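The Laundry Club

Hildegard Kröger wanted to call it the Domestic Manipulation Working Group. The students took one look at that and called it Laundry Club, and that's the name on the sign-up sheet.

I joined in September, mostly to write about it, and within a week I had a gripper in my hand like everybody else. (You don't get to just watch. Ximena Ayala, who keeps the schedule, made that very clear!) The project is simple to explain and hard to do: people handle clothes with hand-held grippers, the recordings go into a folder on the club server, and the students try to teach an arm named Brokus to fold.

The first thing I learned is that cloth is sneaky. You go in with the fingers wide open, you think you know where the edge is, and then there's a fold on top of a fold and a ruffle where you expected a sleeve. Prints make it harder for me, too. I kept chasing the little bows on one white piece and losing track of the fabric under them.
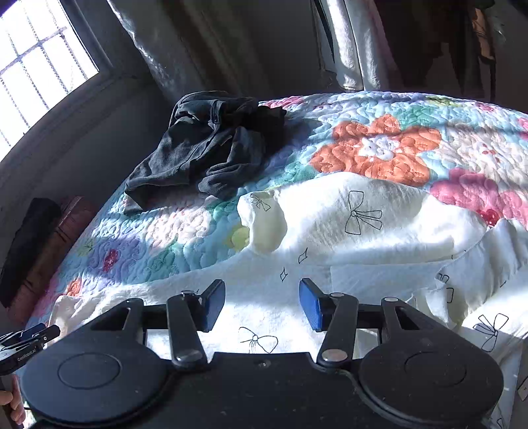
Why bother with a real bed?

I asked Mattes Stüber this, because the club has a perfectly good table. He laughed at me. His first model was trained on plain gray felt under a lamp, and it did fine until it met a flowered quilt with sun all over it – then it grabbed the quilt. So now the rule is homes, beds, daylight, clutter, whatever is lying there.

By the end of fall the club had 3,161 clips, and Guadalupe Quezada had watched 2,016 of them to check the labels. She threw out 323. Most of those were mine, or so she claims, and I'm not going to ask for proof.

What I got better at was corners. Ezequiel Escobedo taught me to come in low, close slowly and stop fussing once the fingers are shut. My early tries were all big greedy handfuls from the middle. Now I go for the hem, and I get a bit smug about it – my brother has started handing me his shirts. 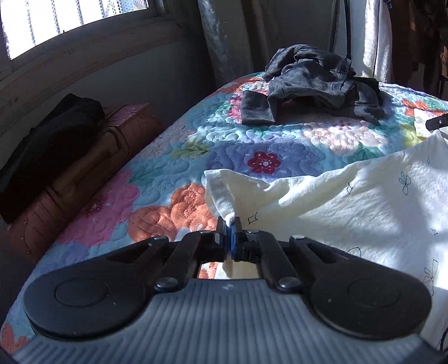

Got the corner! The white cloth with the line drawings, pinched at its hem.

Brokus still folds a towel better than a blouse. Mattes wants 100 more clips with ruffles before he trains again, and Ximena already has me down for two afternoons.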